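## 씨앗 정리 준비하기

텃밭에서 직접 받은 씨앗을 다음 봄까지 건강하게 보관하는 일은 생각보다 훨씬 재미있습니다! 이번 장에서는 Trutwood 씨앗 보관함을 처음 펼쳐 놓고 말리기, 고르기, 봉투에 담기까지 마치는 과정을 다룹니다.
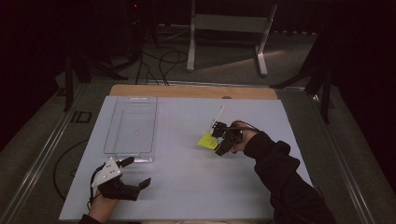

*그림 1. 흰 판과 빈 투명 플라스틱 트레이*

### 자리 잡기

1. 바람이 세게 들지 않는 방을 고릅니다. 상추나 양귀비처럼 가벼운 씨앗은 창문 틈으로 들어오는 바람에도 날아갑니다.
2. 탁자를 마른 천으로 닦고 밝은색 판이나 두꺼운 종이를 깝니다. 검은 양파 씨앗도, 갈색 당근 씨앗도 밝은 바탕에서는 깜짝 놀랄 만큼 잘 보입니다.
3. 트레이, 체, 종이봉투, 연필을 손 닿는 곳에 둡니다.
4. 보관함은 뚜껑을 연 채로 옆에 놓아두어 안쪽의 습기를 날립니다.

> **참고** 흰 씨앗(호박, 박 종류)을 고를 때는 바탕을 어두운 색으로 바꾸어 보세요. 쭉정이의 얇은 가장자리가 금방 눈에 띕니다.

### 말리기

1. 꼬투리나 열매에서 씨앗을 꺼내 과육과 껍질을 걷어냅니다. 토마토는 아래의 ‘젖은 씨앗’ 항목을 먼저 읽어 주세요.
2. 씨앗이 서로 겹치지 않게 종이 위에 얇게 폅니다.
3. 실내 온도를 18도에 맞추고 5일 동안 그대로 둡니다. 하루에 한 번 손끝으로 살살 뒤집어 줍니다.
4. 큰 씨앗은 손톱으로 눌러 봅니다. 자국이 남으면 더 말려야 합니다. 콩은 잘 마르면 그릇에 떨어뜨렸을 때 또르르 맑은 소리가 나는데, 이 소리를 듣는 맛이 참 좋습니다.

> **주의** 오븐, 헤어드라이어, 난방기 위는 쓰지 마세요. 겉은 멀쩡해 보여도 배아가 상해 봄에 싹이 트지 않을 수 있습니다.

### 젖은 씨앗(토마토, 오이)

1. 씨앗을 과즙째 유리컵에 담고 물을 조금 붓습니다.
2. 표면에 얇은 막이 생기고 시큼한 냄새가 나면 막을 걷어냅니다. 더운 날에는 빨리 진행되니 자주 들여다보세요.
3. 촘촘한 체에 붓고 흐르는 물로 3번 헹굽니다.
4. 종이 행주에 펴면 들러붙어 떼기가 무척 어렵습니다. 커피 여과지나 유리 접시에 펴서 말립니다.

### 고르기

1. 한 품종만 탁자에 올립니다. 다음 품종은 앞의 것을 봉투에 담고 바탕을 털어 낸 뒤에 꺼냅니다.
2. 굵은 체로 줄기와 꼬투리 조각을 거르고, 고운 체로 먼지를 뺍니다.
3. 남은 검불은 납작한 접시에 씨앗을 담고 8cm 높이에서 아주 약하게 불어 날립니다. 처음에는 씨앗까지 날려 보내기 쉬우니 쟁반 안에서 연습해 보세요.
4. 금이 갔거나 벌레 구멍이 있거나 유난히 납작한 것은 골라냅니다.

강낭콩이나 나팔꽃은 색과 무늬가 제각각이라 고르는 내내 지루할 틈이 없습니다. 마음에 드는 무늬만 따로 모아 심어 보는 것도 아주 즐거운 실험이에요. 이때는 봉투에 어떤 무늬를 골랐는지 꼭 적어 두세요!

### 봉투에 담고 이름 쓰기

1. 씨앗을 담기 **전에** 봉투에 글씨를 씁니다. 담은 뒤에 쓰면 연필 끝에 눌려 씨앗이 깨지기도 합니다.
2. 품종 이름, 받은 곳, 거둔 달을 적습니다. 남에게 얻은 씨앗이면 준 사람의 이름도 적습니다.
 - 예: 완두 ‘Vondráček’ / Flaltthorpe 텃밭 / Mechthild Eberhard에게 받음
3. 봉투 입구를 두 번 접고 종이테이프로 붙입니다.
4. 파종 시기 순서로 보관함에 세웁니다. 4월에 뿌릴 것을 맨 앞 칸에 두면 봄에 꺼내 쓰기가 편합니다.

> **참고** 연필 글씨는 습기에 번지지 않고 햇빛에도 잘 바래지 않습니다. 수성펜은 피해 주세요.

### 보관함 닫기

1. 제습제를 바닥 칸에 넣습니다. 씨앗과 직접 닿지 않게 칸막이를 끼웁니다.
2. 뚜껑의 고무 패킹에 부스러기가 끼지 않았는지 손가락으로 훑어 확인합니다.
3. 뚜껑을 누르고 양쪽 걸쇠를 함께 채웁니다.
4. 서늘하고 어두운 선반에 둡니다. 냉장고에 넣었다면 꺼낸 뒤 보관함이 실온이 될 때까지 뚜껑을 열지 마세요. 찬 봉투에 이슬이 맺힙니다.

> **주의** 제습제는 먹을 수 없습니다. 어린이와 반려동물의 손이 닿지 않는 곳에 보관하세요.

Lanwood 칸막이를 함께 쓸 때는 홈이 있는 쪽을 아래로 향하게 끼웁니다. 발아 시험 방법은 다음 장에 있습니다.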